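Why does stuff crumple?

Hi again, it's me from the Bidedska kids' pages, and today I want to talk about creases. You know when you stuff a shirt in a drawer and it comes out looking like a raisin? I used to think that was just my shirts being rude. Then I started crumpling things on purpose, and now I can't stop!

Let's start with the easiest one. Take a sheet of paper and squash it into a ball. Hear that crackle? Paper is made of tiny plant fibers, all pressed flat and stuck to each other. When you bend it gently, the fibers lean over a bit and then spring back. When you bend it hard, some of them snap or slide out of place, and they can't get home again. You can smooth that sheet for 20 minutes (I tried, my thumbs got sore) and the lines will still be there.

Foil is even more stubborn. It's metal, rolled out super thin, and metal that thin hardly springs back at all. You fold it, it stays folded. Every little crinkle acts like a teeny mirror pointing its own way, so crumpled foil sparkles all over the place.

Clear plastic does something else. Some kinds of plastic wrapper fight back. Scrunch one up, open your hand, and it slowly uncurls like it's waking up from a nap – my favorite of the lot.
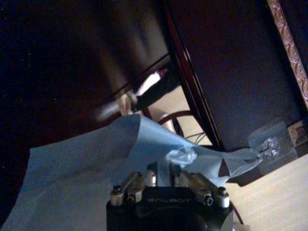
Light blue, clear and silver: three thin things with plenty of creases.

Now for cloth. Cloth is made of threads that go over and under each other, or loop around each other, so there are little gaps everywhere and the threads can wiggle. That's why a T-shirt can hang in big soft folds when a sheet of paper would just get pointy corners. Pick up a dish towel by the middle and watch it flop down into a sort of tent. Try the same thing with paper and you get something more like a crumpled hat.

Thick cloth is harder to crumple than thin cloth. The cover on a couch is usually heavy and pulled tight, so it mostly keeps its shape even when you bounce on it (not that I do). A thin cloth dropped on the floor lands in a heap of hills and valleys, and you could drop it 200 times and probably never get the same heap.
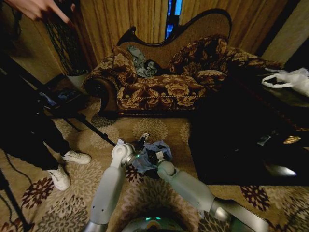 Can you get the creases out of cloth again?
Most of the time you can, with a grown-up and a warm iron. Heat and a little steam help the threads relax, and the iron presses them flat while they cool down.

If you want to test this at home, find 2 or 3 old things nobody needs, like a sock, a paper bag and a clean bit of foil. Squash each one in your fist and count to 15. Then put them on the table and don't touch them. Which one opens up the most? Draw them if you like. My sock won by a mile.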